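The Long Way to Arville: Ottar Fjeld on Walking, Laundry and Carrying Less

When Ottar Fjeld opens the door of his house in Wullinstead he is holding a teapot in one hand and a sock in the other, and it takes us a good ten minutes to get as far as the kitchen table. There is the hallway to admire first (maps on both walls, floor to ceiling), and then the boots, and then the story of the boots, which have been resoled so often that he says he's mostly walking on memories by now.

Fjeld is best known around here for his walk to Arville, a trip of 126 miles that he has made every October for 17 years. He started it the fall after he stopped teaching high school geography, and he never really meant for it to become a habit.

"I wanted to see if I could get there without asking anyone for a ride," he says. "Well, I asked for two rides that first year! And I was wearing the wrong pants, and I had a bag that weighed 35 pounds, and my knees were talking to me the whole way. But then I sat down on the bench outside the post office in Arville and ate a cheese sandwich, and I thought, I'd like to do that again, only better."

Doing it better has mostly meant taking less. He tells me about the things he has given up over the years with real fondness, as if they were old friends who moved away. There was a folding chair. There was a cast-iron skillet, which he left with a farmer's wife outside Hirnberg and which she still cooks on, and he gets his eggs out of it every fall when he comes through. There was a hardback about birds.

Clothes were the last thing to go, and the hardest. "You think you need a clean shirt for each day," he says, pouring me more tea without asking. "My mother raised me that way. But a shirt is a heavy thing when you have seven of them. Now I take two, and one is on my back." 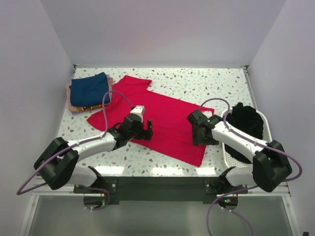
He washes the spare one each evening in whatever sink or stream he can find, with a sliver of bar soap that he keeps in an old cough drop tin. If it hasn't dried by morning he pins it to the outside of his bag and lets the day take care of it. He has met people that way. A woman on the road above Hirnberg once pulled over to tell him his laundry was falling off, and they ended up talking for an hour about her sister's wedding.

I ask if he ever gets lonely out there, and he thinks about it for long enough that the clock in the hall strikes.

"Some years, yes. The third day is the bad one. You've used up all your own stories by then, and you're still a long way from anybody who'd want to hear them. I used to sing. Now I just let the third day be a bad day, and I go to bed early."

His farthest trip had nothing to do with Arville at all. A former student had gone to work in Carhuamaca, up in the mountains, and wrote to say that if he liked walking so much he ought to come and try it where the air was thin. He went, and stayed a month, and came home with a wool hat and more than 2000 photographs, nearly all of them of paths.

"My daughter sat through every one of them," he says, laughing. "She'd say, Dad, is this the same path? And I'd say no, no, look at the stones! She's a patient girl."

He thought the high country might spoil him for the road at home. He set out that October half expecting to be bored, with the low hills and the gas stations and the long flat stretch beside the reservoir. Somewhere near the second bridge it started to rain, and a man he'd waved to for years and never spoken to came out on his porch and called him in for soup.

Fjeld will be telling these stories, and plenty more, at the Wullinstead library on the evening of 13th March, with the maps off his hallway walls and, he promises, only a very small number of the path pictures. He's bringing the boots too. His daughter is driving him over, though it's a short enough way, and they had a bit of a discussion about that while I was putting on my coat.

"I'll walk home after," he tells me at the door, and behind him I can see the sock, which has ended up on top of the teapot.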